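Home cooks wanted for the Enddale recipe archive

Do you have a gran's pickle recipe on the back of an envelope, or a stew you could make with your eyes shut? We'd love you to join in! We're looking for 15 home cooks from Enddale and Dretbridge to try out old family recipes this October and tell us how they went.

You'll get three recipes to cook at home, in your own time, plus money for ingredients. All you need is a basic kitchen and a bit of curiosity - no training, no fancy knife skills.

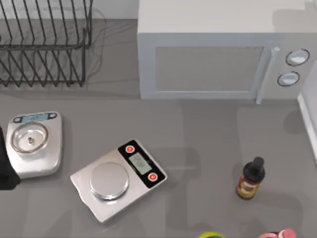

The archive has 119 recipes so far, some in Ukrainian and Tamil, and plenty that just say "bake until done". That's where you come in. Write down your timings, swaps and disasters, then come and share a dish at our supper in Maksymiv Hall. Last year's was a joy (and very loud).

To take part, send a few lines about what you like to cook to Kasun Dewan at the Luda Food Project by 08/08/2026. Please mention any allergies. Over-18s only, beginners very welcome.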